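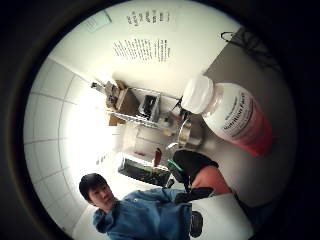 A bottle of pink-red liquid with a white cap.

Food > Interviews > Pilham

Print this page | E-mail this page

Wael Bensaid makes rose and pomegranate cordial in Pilham, in a kitchen he shares with Hazem Filali. They began in October with 2 recipes and dropped one.

"The mint went brown," Bensaid says. "People want a cordial to look like what it tastes of."

He sells through Mahrous, a grocer on the high street, and filled 408 bottles last month. Filali would like to reach 1000. Bensaid is less keen.

"We'd need a bigger pan and another fridge," he says. "I'd sooner get the sugar right first."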